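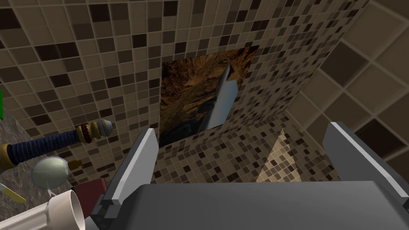

The view from the gripper in our simulated tiled room, with the countertop at left.

About Virstead

Virstead is a small robotics software company. We build simulated rooms and the tools for driving a robot arm through them, and we lend both to colleges, trade schools and manufacturers who want to practise a task before they try it on real equipment. Our office and demonstration floor are in Caltwood, on the upper level of the old Mwakalinga Building, across the parking lot from the community college.

The company started with four people and a contract to model a packing line. The line was never built, but the client kept using the model to train new staff, and that became our business. Today most of our work is indoor settings: kitchens, washrooms, storerooms and small workshops. These are places where a robot has to work close to walls and counters and deal with whatever has been left lying on them.

What we make

Our main product is Sosus, a simulator that runs on an ordinary desktop computer with a decent graphics card. An operator moves the arm with a pair of hand controllers and watches from a viewpoint near the gripper. Each run is saved and can be replayed, trimmed and labelled. Sosus comes with a library of rooms and loose objects, and customers can add their own. We also provide setup, training and a support line during business hours.

We do not manufacture robots. When a customer wants to move from the simulator to the real thing, we work with their supplier and provide the recorded runs in whatever format is needed.

The open day

Once a year we open the demonstration floor to the public. The last one was held in January 2025, and more than 40 people came through over the afternoon. They included students from the college, two high school technology classes, a few people from local manufacturers and quite a number of neighbours who had seen the sign at the bottom of the stairs.

We set up two stations. At the first, a member of our staff drove the arm and explained what was happening on the screen. At the second, visitors took the controllers themselves. Turns were 15 minutes, which is long enough to get past the first few clumsy moves and try a reach or two. Both stations ran the same room, a tiled interior with a stone countertop, small mosaic squares on the walls and a landscape picture hanging above.

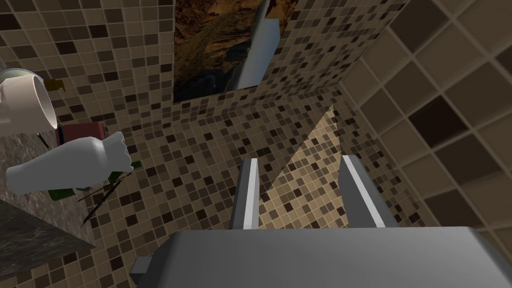 The room was picked because it is harder than it looks. Small tiles in mixed browns give very little sense of distance, and new operators tend to stop too early or come in too close. Staff at the first station showed how to use other cues, such as the line where two surfaces meet or a patch of light on the wall, and how to back the arm off and look again before committing to a reach. A change in tile size is useful as well, once you know which surface you are looking at.

Visitors also asked about the clutter. We put unrelated objects together on purpose when we build a practice room. An operator who has only worked with a bare counter and one object will have trouble the first time something is lying in front of it. Colours and shapes are varied for the same reason, and the arrangement can be changed between runs from a menu.

The most common question of the day was whether a run in the simulator is worth as much as a run on a real arm. Our answer is that it depends on the task. For learning the controls, planning an approach and finding out where a job is likely to go wrong, the simulator is a good place to start and costs nothing when there is a collision. For anything that depends on the feel of a surface or the weight of a load, time on the real equipment is still needed, and we tell customers so before they sign.
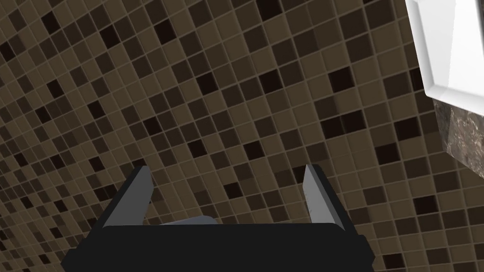 Fingers open against the mosaic, with the white fixture and stone at upper right.

We learned a few things ourselves. The hand controllers were too large for some of the younger visitors, and we have ordered a smaller set. The written instructions at the second station assumed people already knew what a gripper view was, so they have been rewritten with a labelled diagram on the first page. Several people asked for a wider view beside the close one. Sosus has had that option for some time, but it was buried in the settings. It now has its own button.

School and group visits

Outside the open day, we take group visits by arrangement. A visit lasts a morning or an afternoon and includes a short talk, a demonstration and time at the controls. Groups from schools and colleges are free of charge. Students under high school age are welcome with a teacher or parent.

The floor is reached by stairs or by the elevator at the rear entrance. Washrooms and a lunch area are on the same level. There is free parking beside the building, and the college bus stop is a short walk away. Please let us know ahead of time if anyone in your group is sensitive to moving images on a large screen, and we will set up a seat with a smaller monitor.

The next group bookings open in March. To ask about a visit, a trial of Sosus or a custom room, use the contact form on this site or drop by the front desk in Caltwood.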